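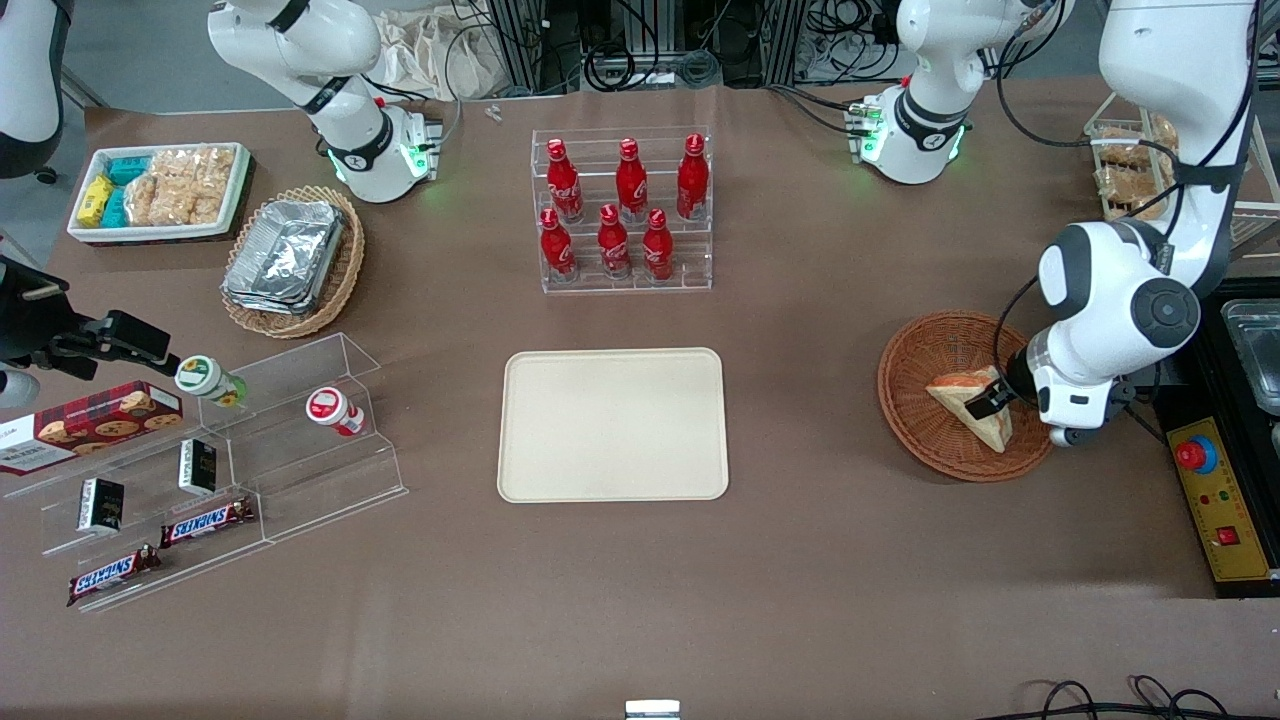 Odera, February

3.2 The snack table as a small shop

Figure 1. The worktable at the Odera site, with the serving tray in the middle and the stock placed along the back and the left side.

We love a well-stocked snack table, and we suspect most of our readers do too. What surprised us when we began this work was how little has been written on the way such a table is laid out. Store shelving has a long literature of its own. The office snack table, the hotel welcome tray and the church hall drinks corner have almost none, although people pick from them every day and have strong feelings about them (we heard plenty of those feelings in the Cudari pilot!).

The Odera layout in Figure 1 is our favorite of the layouts in the study, and it is the one we return to in Section 4. It starts from a plain idea we took from the Modness guide to shared kitchens: leave the middle free. An empty beige tray holds the center of the table, and everything a person might want to put on it is kept in a holder of some kind toward the edges. The tray has a low raised rim and rounded corners, so it reads at once as a place to put things. In the first round at Cudari we used a flat cloth mat for the same purpose, and people kept setting their cups and phones on it.

Holders matter more than we expected. We group them into steps, trays and baskets, and the Odera table has all of these kinds. The drinks stand on a clear tiered rack directly behind the tray, with a back row raised above the front row. This is a lovely arrangement for bottles. The Coca-Cola bottles in the figure are all the same red, and on a level surface the back row would mostly vanish behind the front one. On the rack every cap shows. We scored this as full view, the highest mark on our scale, and we gave it gladly.

The white tray at the back left does a different job. Packets are soft and slide over one another, so steps suit them badly, and a tray with sides keeps them together. Within the tray, like sits with like: yellow packets in a stack at the left end, teal-blue ones next to them, and then the clear bags of puffed rice crackers, which take up the whole right half. Color does the work of a label. Sorting of this kind was the strongest single help to people looking for a named snack, and it costs nothing beyond a minute of care when the table is filled.

Next to the tray is a round wicker basket with a stack of foil containers. Baskets scored lower than trays for view in our ratings, but people liked them a great deal, and the written comments were full of words such as "homey" and "nice." We think a basket works best for one kind of thing only, and that is how it is used here. Once two kinds share a basket, the lower one is forgotten.

The large stepped display along the left edge is the most mixed holder on the table and, for us, the most interesting. It carries a red box of chocolate chip cookies, two bottles, small black boxes with gold printing, and a pair of Snickers bars on the lower part. One of the bottles, the one with the green cap, lies on its side on the upper tier, while the one with the red cap stands upright. We coded lying and standing goods separately throughout the study, and the difference is worth the trouble. A bottle on its side takes more of the step and shows its label at an angle that has to be read with a tilt of the head. The bars are not all turned the same way either, and one lies diagonally across the lowest ledge. Small items on low steps were marked "loose" in our coding whenever they broke the line of the step, and this one does.

Ratings for all layouts were entered on the Tradine sheet, which gave us 828 usable entries from 40 raters. Each rater saw a layout 2 times, and we kept both scores. View, reach and sorting were rated apart from general liking, so a table could be charming and still score poorly for reach. The brown paper covering was the same in every layout, and we left it out of the coding.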